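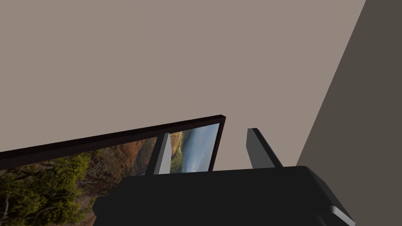
**Can a robot really straighten a crooked picture on your wall?**

Sometimes it can, if the picture is light, the robot is strong enough, and somebody has taught it what "straight" means. A lot of robots for sale can't do it at all.

The Turnero is a home robot kit sold by a company named Fallik. The box says it will "tidy, fix and fetch." Those are big words, so let's poke at them.

## What you get

The kit has an arm, a gripper with two fingers, and a computer program called Bralley. Bralley is a pretend house. You practice there first, with a pretend robot, and nothing you own gets knocked over. The pretend house has walls, doors, furniture and pictures to hang.

A program like this is called a simulator. Pilots use simulators too. But a pilot who has only flown a simulator doesn't get to fly you to see your grandma, and you should think about robots the same way.

## How the gripper works

Hold up your thumb and one finger. Now pinch a pencil. That is pretty much everything the Turnero's gripper can do: open, close, and squeeze harder or softer.

Now try picking up a coin from a flat table with just those two fingers. Tricky! Your skin helps you, because it bends and it can feel the coin starting to slip. The Turnero's fingers are stiff, and they can't feel slipping. The booklet mentions this on the last page, in very small print.

## How the robot knows where it is

In Bralley, you can look at the room from a camera that rides along with the gripper. When the gripper tilts, the whole room tilts on your screen. A picture that is hanging perfectly level can look as steep as a slide at the playground.

You can try this yourself. Tip your head over to one side and look at a door. Did the door move? Of course not, and you knew that without working it out. A robot has to do math to find out. It asks, "How far am I tipped?" and takes that away from what it sees. If it gets the first number wrong, it may "fix" a picture that was fine.

## Does the practice help?

Fallik says the robot practiced 3447 times in the pretend house before it went on sale. That sounds like plenty — but practiced what? The ad doesn't say. Opening the same drawer over and over is different from trying new things.

Here are two good questions to ask about any big number in an ad:

- Who did the counting?
- What happened the times it didn't work?

A small magazine called Chmielewska tested the kit in August. Their robot tried 105 jobs in a real living room and finished roughly half of them. It did well with soft blocks and empty cups. It did badly with anything flat, shiny or hanging up.

A robot that does half its jobs is still a clever machine. It just isn't the one on the box.

## Should your family get one?

The whole kit costs $834. The Bralley program by itself is much cheaper, and it's the best part. You can turn the room, move the arm, bump into the furniture and start over as often as you like.

If you want to learn how robots see and grab things, ask for the program. If you want your room cleaned, you already have two grippers with five fingers each.

## Words to know

**Gripper:** the part of a robot that holds things.

**Simulator:** a computer program that pretends to be a real place.

**Level:** not tipped to either side.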